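Handout 3, Friday group: cables, and how to put them away so they come out again

Hello all. I promised to write up what I said about cables, partly for the two of you who missed it and partly for me, as I teach this slightly differently every time and would like to stop. It's a short one. Bring it on Friday along with a cable of your own (any cable, the worse the better!).

## Why they tangle

A cable remembers how it's been stored. If you wind it round your hand and elbow, you put a half twist in with every turn, and those twists have to go somewhere. Thin ones are the worst, I think — they're so light that they'll slide through their own loops the moment you pick them up by the wrong bit.

## Lay them out first

Before you coil anything, get it all on to a table. I mean a proper flat surface with a bit of room, where you can tell one cable from the next.
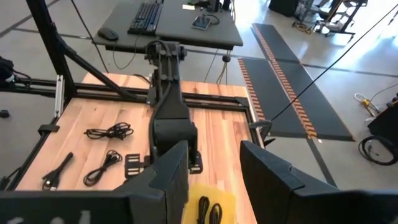
Three black cables on the left, each in a different state. The upper one is a loose coil that's got itself in a tangle, the next is a narrower looped bundle with a small connector at one end, and the third is lying straight, plug and all. I'd start with the straight one every time. It's nearly done, and it gets you a bit of bare table back. The tangle goes last.

While you're at it, have a look at the cords hanging under the desk. We'll do those in week 12 with the Skillero clips, so leave them be for now.

## Undoing a tangle

1. Find an end, preferably the one with the smaller connector.
2. Loosen the whole lump. Don't pull! Tease the loops outwards until there's air between them.
3. Feed the end back through, one loop at a time.
4. Shake it out and let it hang for a moment.

Hold it lightly while you work. A pinch is plenty, and a hard grip only tightens whatever's underneath.
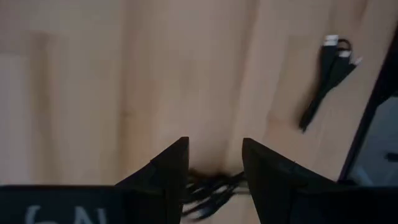 *Fig. 2. Thin black cable, pinched, with the loops fanning out below.*

Look at how many stray lengths there are in such a small bunch. Loops like those are what you're easing apart in step 2, and it's the step everyone rushes (me included, on a bad day).

## Coiling: over, under

First loop goes over as normal. For the second, turn your wrist so the loop goes under, and the twist cancels out. Keep alternating. Loops of almost 19 cm across suit most desk cables, and a soft tie finishes it off. Hoarau's book calls this "flaking", which I've always understood to be something else, so ignore the word and use the diagrams.

## For Friday

- Coil your own cable over-under, then throw it along the floor holding one end. Did it knot?
- Read the Prokosine sheet on ties, both sides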